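2. März 2020, Temperierversuch Zartbitter, Charge 117

500 g Kuvertüre auf dem Marmor tabliert, Impfmasse von Penden. Iker hat die Formen poliert, Tomomi die Kurve mitgeschrieben. Nach dem Ausschlagen fast 100 Täfelchen mit gutem Glanz, der Rest mit grauen Schlieren am Rand. Bruch sauber, Schmelz etwas stumpf. Vermutung: Formen zu kalt. Silvan will nächstes Mal vorwärmen.

Malhotra-Bohnen reichen noch bis September.
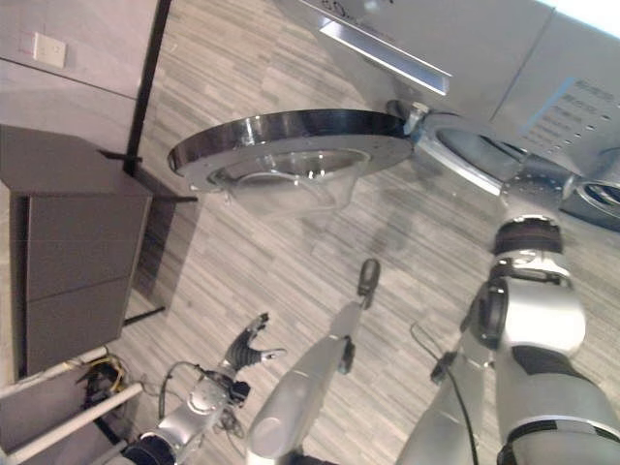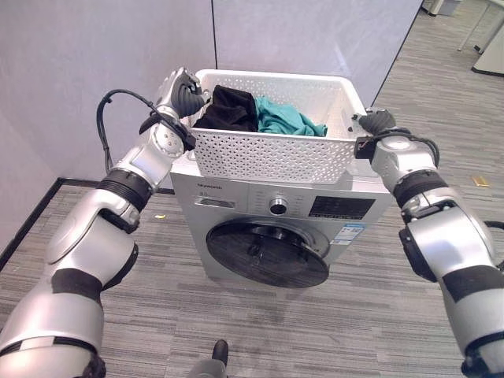

Woran erkennt man Fettreif im Unterschied zu Zuckerreif?
Mit dem Finger darüberreiben: Fettreif schmilzt weg, Zuckerreif bleibt rau und körnig.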